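Blog > Workbench Diary > Teaching the Robot

Groceries, one basket at a time

I promised Kathleen Lynch I would write up what my weekends look like lately, mostly so she'd stop asking me on the phone. So get a coffee, Kathleen, because you know how I am once I get going.

The short version is that I spend them steering a two-armed robot through somebody's grocery shopping. I hold a pair of controllers, the arms follow my hands, and everything gets recorded so the robot can learn the job from watching me fumble through it. Our setup is called Tully, and the task this month is the red basket: pick it up, carry it, put things in, take things out, leave it somewhere sensible. A child of four does this without a thought. I have done it 341 times now and I still hold my breath when the fingers close on that rim!

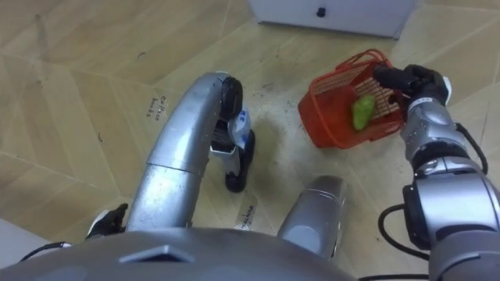

Right arm on the basket, left arm busy with something crinkly.

Soft packaging is my least favorite thing in the world these days. A pepper or a cucumber at least has a shape, and you can come at it from the side and feel fairly sure of yourself. A bit of thin plastic folds up any way it likes, and you don't get any feeling back through the controllers, so you go entirely by eye. Orsolya Antal taught me to come down slower than seems reasonable and to wait a full breath before lifting. I was rushing, she said, and the robot would learn to rush too. She was right, and I went back and threw out most of what I'd recorded in February. That hurt a little.

The other thing I had to learn is using both hands at once. When I started I'd park one arm and do all the work with the other, as if I were holding a phone to my ear. Marcelino Damasceno watched me do that for a whole afternoon before he asked, very kindly, whether I also cooked that way. Now I try to keep the basket steady on one side while the other side does the fussy part, and my recordings look a lot more like a person at home.

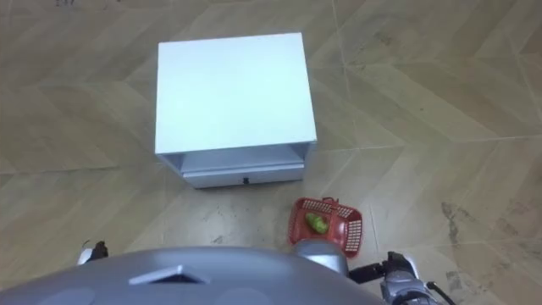

Then there's the question of where to begin each round. If the basket always starts on exactly the same spot, the robot learns the spot and not much about baskets, so we shift it a little every time – turned a bit, nearer, farther off, closer to the cabinet. Ntombi Ndlovu keeps a list of starting positions and I tick them off as I go. We're aiming for 300 good rounds with the basket on the floor, and after that we move on to the drawer, which has one small knob and which I am already dreading.

My shoulders ache, my thumbs ache, and I would still rather do this than mow the lawn. More when the drawer starts.

Last updated: 7 June 2020

Recent posts
Why my left hand is slower than my right
A weekend in Skosville
Cleaning out the garage, part 2
Bread again, with less salt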